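Inspección previa a la función – Sala Bettencourt
Repertorio de claqué, montaje de la compañía Trekmont
Revisión: Conceição Sequeira. Visto bueno de escena: Rodrigo Seixas.

Se rellena antes de abrir puertas. Cada punto lleva su estado y, si procede, un comentario. Los puntos en «Pendiente» pasan a la hoja siguiente hasta que se cierren.

Suelo de baile

1. Tablero de claqué nivelado y sin holguras. Conforme. Se cambió un tornillo en la junta central, lado jardín.

2. Bordes con cinta visible. Conforme con reserva. La cinta blanca del proscenio se levanta con las chapas de los zapatos. Sofia Macedo pide cinta ancha para el número de la escalera.

3. Superficie barrida y sin resina. Conforme. No se aplica ningún producto el mismo día de función.

4. Escalera practicable: peldaños, contrahuellas y anclaje. Pendiente. El tercer peldaño cruje al bajar de espaldas. Seixas lo probó con peso y no cede, pero el ruido entra por los micrófonos de suelo. Carpintería lo refuerza antes del ensayo de las 17:00.

Electricidad y sonido

5. Micrófonos de suelo fijados y cable protegido. Conforme. Son 7, todos con canaleta.

6. Varas de luz con cable de seguridad. Conforme. El foco 9 tenía el cable mal pasado – corregido en el momento.

7. Altura libre bajo la vara 2. Conforme. Medida tomada con el telón pintado ya colgado.

8. Proyector de la película de apertura. Conforme. El soporte Mostia no tiene juego. Falta etiquetar el enchufe.

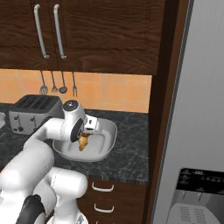 CAMERINOS Y ZONAS DE SERVICIO

9. Pasillo de salida despejado. No conforme en la primera vuelta: dos baúles de vestuario delante de la puerta cortafuegos. Olga Meireles los mandó retirar. Conforme en la segunda.

10. Extintores accesibles y con fecha vigente. Conforme.

11. Botiquín completo. Pendiente. Faltan vendas elásticas y bolsas de frío instantáneo. Se repone desde taquilla.

12. Zapatos con chapas revisadas. Conforme. Yevdokiia Palamarchuk apretó las del elenco completo y apartó un par con la puntera rajada. Ese par no sale a escena.

13. Planchas y hervidores desconectados al cerrar. Se comprueba después de la función.

Público

14. Aforo de la sala pequeña: 80 localidades. Conforme. Sin sillas añadidas en los laterales.

15. Luces de emergencia. Conforme, salvo la del vestíbulo, que parpadea. Avisado el mantenimiento.

Observaciones

El punto 4 impide abrir el segundo acto tal como está marcado. Si no llega el refuerzo, Macedo tiene preparada una versión en llano, con la misma música y sin escalera. En ese caso hay que avisar a luces, que cambia tres memorias.

Próxima revisión completa: septiembre, con el suelo nuevo ya montado.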